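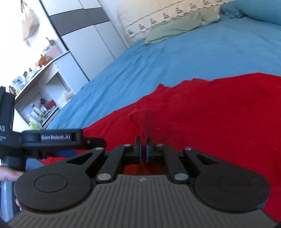 A clear sheet standing on the red cloth, between two black jaws with blue pads.

Getting that wobbly, underwater organ sound without a tape machine?

Posted by Ksawery Kołodziej, November 19, 2022
63 comments · 77 shares

I've been completely obsessed with one sound since August and I need help! There's a record by a duo called Pirkonow (tiny release, a friend passed it on to me) and the second track opens with an organ that sounds as if it's being played at the bottom of a swimming pool. It drifts in and out of tune, but gently, and every so often it dips as though someone has leaned on the reel. Then the drums come in and it stays wobbly the whole way through without ever sounding wrong against the bass, which is dead in tune.

What I've got: a small Skavby sampler keyboard, the older one with the mono output, a Grirnier delay pedal, and a cheap reverb that hums. I also have a laptop but I'd love to do this without it if I can, as I'm playing a short set in a friend's front room before Christmas and I don't want a screen in front of me.

I've tried turning up the vibrato on the Skavby and it just sounds like an ice cream van. Same speed, same depth, over and over. I've tried the delay with the mix full up and the time very short, and nudging the time knob by hand, which is gorgeous but then I've only got one hand for playing. Is there a pedal for this, or a trick? And does anyone know what they used on the record?

Piroska Tóth
Oh I love that track, and I love this question! You're so close already with the knob nudging.

The ice cream van thing happens when the wobble is too regular. Real tape has a slow drift and a quick flutter going on at the same time, and neither of them keeps good time. You can get both out of the Skavby if you sample yourself doing it. Here's how I do mine:

Pick a plain organ patch, no vibrato at all. Run it through the delay, fully wet, shortest time, feedback at zero. Hold one note down for as long as the sampler will record and move the time knob very slightly with your other hand the whole way through, slow and a bit careless. Then do the same again for a few more notes across the keyboard. I do 5 notes in total and let the sampler stretch each one to cover the keys in between. Don't copy the same movement each time! If every note drifts differently, a chord sort of swims against itself, and that is the whole sound as far as I'm concerned.

Then loop each one. Put the loop points somewhere the pitch is near the middle, otherwise you get a hiccup every time it comes round (I once left one in for a whole gig and people thought it was deliberate, so maybe it doesn't matter).

For the flutter, put the tiniest bit of the built-in vibrato back on top, fast, with the depth so low you think it's off. Roll off the top end as well. A lot of what we hear as "tape" is only missing treble.

As for the bass staying in tune: keep everything below middle C out of the wobbly patch. Low notes drifting just sound like a mistake, but up high your ear forgives nearly anything.

I've no idea what they used on the record. I'd guess an old home organ into a cassette four-track, from the hiss between the tracks, but that's a guess.

Mieczysław Żak
You want a chorus pedal. Any chorus pedal. Set it to full wet and it's vibrato. Job done, and they're cheap second hand.

Marianna Tomaszewski
I'd go along with most of what Piroska says, and I tried her sampling idea last night with a different keyboard and it's brilliant, I was up far too late. The chorus pedal would work too but plenty of them don't have a mix knob, so you can't get rid of the dry sound, and then you're back to a sort of shimmery eighties thing. Lovely in its own way! Just not swimming pool. Check for a mix control or a vibrato switch before you buy one.

The other option is the Śliwiński drift box, if you can find one. It has three knobs and one of them is labelled "age", and turning it up makes the wobble less and less regular. I've had mine for years and it goes on everything: organ, guitar, my sister's voice once. It does eat batteries, so get a power supply, and plug it in before your reverb so the reverb smears the drift. After the reverb it makes me feel a bit seasick.

One more thing about the humming reverb. If it shares a power supply with the delay, try giving it its own. Mine went completely quiet when I did that.

Ksawery Kołodziej
You're all wonderful. I've sampled four notes so far and it already sounds ten times better than the ice cream van!! The hiccup is there on the top one but I quite like it. The reverb is still humming on its own supply, so I think it may just be that sort of reverb. Off to look for a Śliwiński.

Tadeusz Zalewska
If you do find a drift box, turn your volume right down before you switch it on. The older ones give a terrific thump. And please record the front room set, I'd love to hear it!

Last updated 3 days after posting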